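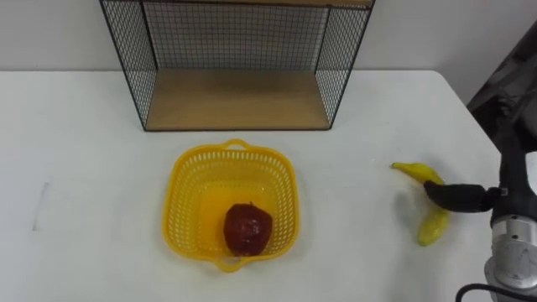
September, Sunday, late afternoon

Dye fixation on the Guimarães linen, second series. Carried over from the Radus bath, same stock solution, same pot. Fabric scoured beforehand in soda ash and rinsed until the water ran clear.

Bath 3: 10 g alum per liter, linen in at room temperature, slow rise, held below a simmer. Color came up darker than bath 2 but blotchy along the fold lines. Suspect crowding. The pot takes 600 g dry weight on paper and I would not load it that high again.

Rinse water still carried color at the third change. Bath 2 was clear by then. Either the mordant was short or the tannin step was cut too early — the notes from that day give no end time, so no way to tell. Please write end times down.

Rub test, dry: faint mark on white cotton. Rub test, wet: clear mark, worse than the Nakness sample. Light test strips are in the south window, half covered with card. Leave them alone until the card comes off.

pH strips from the opened tube read low against the buffer. Discarded. Readings for baths 1 and 2 came from the same tube and should be treated as doubtful.

To do:
Repeat bath 3 at half load, stirring every 10 minutes.
New tube of strips.
Ask Ikemau whether the madder is the same lot as before — the label on the bag has no lot number.
Weigh the linen after scouring, not before. Loss in the scour was larger than assumed.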